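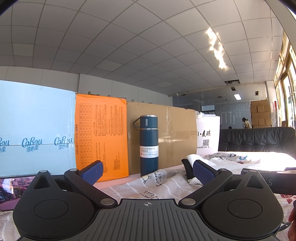 No. 195

I have now spent three afternoons teaching a robot by hand, and I still can't tell you what it learned.

The deal with the hand-held gripper is simple enough. You hold the thing, you squeeze, the two blue pads close, and whatever you do gets recorded so that an arm somewhere else can copy it later. Stiren calls this "natural demonstration." I'd like to know what's natural about picking up a vacuum bottle with a tool that weighs more than the bottle does. By the second hour I was moving like somebody carrying soup across a nice carpet.

And the bottle is the easy part! It's dark teal, it stands up by itself on a bedsheet, and the white label says 500ml in case you forgot. The white cloth is another story. I grab a cloth differently every single time. Sometimes by a corner, sometimes by the fat fold in the middle, once by accident. Elsa Lahtinen, who goes through the recordings, says variety is good for the model. Fine. But when I asked her how the model knows my good variety from my plain clumsiness, she said they throw out the worst ones. Who picks the worst ones? Elsa, after lunch.

The target for our group was 1000 demonstrations. We turned in 2305, and 2127 survived the cut. People were pleased with that number. I keep thinking that it measures how long we sat there.

My other complaint is the background. The boxes along the back, the black sofa, the people at the far end, the daylight from those tall windows: all of it goes into the recording along with the bottle. Rozália Kelemen worked on remote control at Bognár before this, steering an arm with two joysticks, and she thinks the clutter helps, that a tidy bench teaches a robot to work at a tidy bench and nowhere else. She may be right. She also says the joysticks were worse, slower and hard on the thumbs, and I believe her on the thumbs.

What I want is a plain test. Put a bottle I've never touched on a table in Hurthorpe, turn the arm on, and let me watch it twenty times in a row — misses included. The Zevance people promised something like that for October. I've asked for a seat near the front.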